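Vanus households offered grants to break up paved front gardens

August 12, 2023

Households in the lower part of Vanus can apply for help with the cost of taking up paving in their front gardens, under a scheme meant to ease the flooding that has closed Maluleke Road twice in the past year.

The grants are being paid for by the district council and the water company, Warex. They cover up to half the cost of the work, to a limit of £2,000 for each home. Letters have gone out to 629 addresses on 23 streets, all of which drain towards the low point at the bottom of Maluleke Road, next to the primary school.

Tenants can apply with the written consent of their landlord. Homes outside the area are not included for now, although the council says it will look at the map again once the first year's figures are in.

The road was last closed in December, when water came up through two drain covers and stood in the carriageway overnight. Several ground-floor flats were affected and the number 4 bus was sent round by the station. A report to the council in the spring found that the sewer under the road was in sound condition but too small for the amount of rain now reaching it in heavy storms.

Replacing the sewer with a larger one was considered. The report put this off for at least five years on grounds of cost, and because the road would have to be shut for most of a summer. It recommended reducing the flow from the streets above in the meantime.
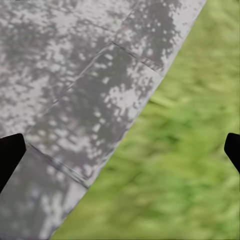

Front gardens make up a large share of the hard ground in the area, according to the report, which compared old and new maps of the 23 streets. Many were paved over for parking, and most of those slope towards the road. The guidance sent out with the letters says owners need not lose the whole of a drive to qualify. Big concrete slabs with thin joints, laid in a straight line against the grass as they are here, can often stay where they are if the ground falls towards the lawn. If it falls the other way, towards the pavement and the gully, the owner will be asked to take up a strip at the lower end and fill it with gravel or planting.

Work that qualifies for a grant includes lifting slabs or tarmac and putting back grass or beds, laying gravel or open-jointed blocks on a suitable base, and digging a shallow planted hollow to take water from a downpipe. New concrete does not qualify. Artificial grass does not qualify either, whatever is underneath it.

At least a quarter of the front garden must be able to soak up water when the job is finished. Applicants have to send a sketch with measurements and two written quotes. Those doing the work themselves can claim for materials and skip hire but not for their own time.

A trial was held last year on Garth Lane and Mill Rise, where 54 homes took part. Warex fitted a flow meter in the sewer at the bottom of Mill Rise before the work began and left it in place afterwards. The company says the peak flow after heavy rain was lower than before, but that the period measured was short and it does not want to give a percentage until it has another winter of readings.

Some of those who took part in the trial told the council that the paperwork was slow and that contractors were hard to find. A firm from outside the town, Skullix, has now been appointed to inspect finished gardens and approve payment. It will not carry out the work itself. Inspections should take place within three weeks of the owner reporting that the job is done, and payment is due ten working days after that.

Residents at a meeting in the library last month raised parking as their main worry. Maluleke Road has no permit scheme, and people living near the school said that spaces were already short in the mornings. The council replied that the grants are voluntary and that most layouts could keep one car off the street. It has agreed to count parked cars on four of the streets before and after the first year.

There were also questions about the council's own land. The square in front of the leisure centre drains to the same sewer and is paved from wall to wall. Plans for six tree pits and a planted channel along its lower side will go out for comment in the autumn, and the work is in next year's budget. The car park behind the leisure centre is not part of the plans.

The school is to have two of its downpipes turned into raised planters during the half-term holiday. Warex will pay for these separately.

Owners who pave over a front garden in future may need planning permission if the water would run off onto the road and the area is larger than five square metres. The council says it has had few applications and thinks many people do not know about the rule. A leaflet explaining it was included with the letters.

Application forms are available at the council offices and the library, and can be sent by post on request. Grants will be decided in the order that complete forms arrive, and the scheme will close to new applicants when this year's money has been given out. Anyone who has already started work should contact the drainage team before going further, as jobs begun before approval will not be paid for.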